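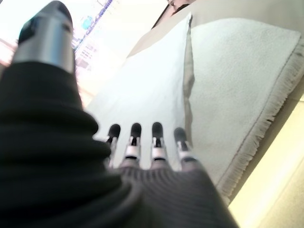
Okay, hi everybody. I'm Pushpa Nautiyal, I look after the handling rules at Custari, and I've got 18 minutes, so wave at me if I ramble (I will ramble).

Quick show of hands first: who has a written rule for what a robot hand may touch in a bedroom? Wait for it. Usually it's three people and one of them is bluffing!

Ours started as a page and a half in August. It's now two pages, and I fought for every line I cut. Rule one is about approach. Come down over bedding slowly, fingers together, and hold just above the fabric before any contact. Fringe and loose weave count as snag hazards, full stop, even if the bedspread looks sturdy.
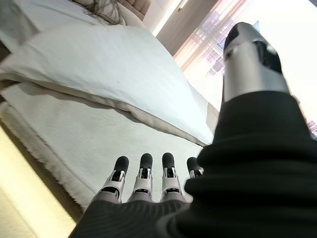 Rule two, check who's near the bed. I mean before the arm moves, and again before the grip closes. Hair, a sleeve, a phone cord, all of it counts as a person being there. Our team at the Clornama site wanted an exception for sleeping guests and I said no. Tell the Wasano story here if they're laughing, skip it if they're not.

Then force limits. We wrote down one number for pillows and one for sheets, and I'd beg you to do the same instead of writing "gentle." Gentle to whom? We ran about 600 lifts before I was happy with ours.

Sheets are the hard part. A raised sheet hides whatever's behind it, so the rule is no walking while it's up. Both feet stay put, cables get checked first, and a human spotter stands where they can see the far side. 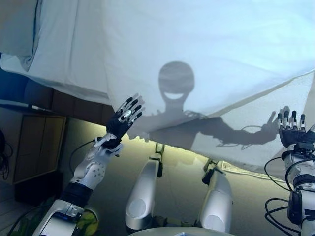 Two-handed sheet hold, with a shadow on the cloth that seems to be grinning.

Pause, let them look. Then the Srivastava checklist, hand out the paper copies, and ask which line they'd argue with. Mine is line 2, the stop phrase. I still think it's too long to shout.

Questions till they kick us out!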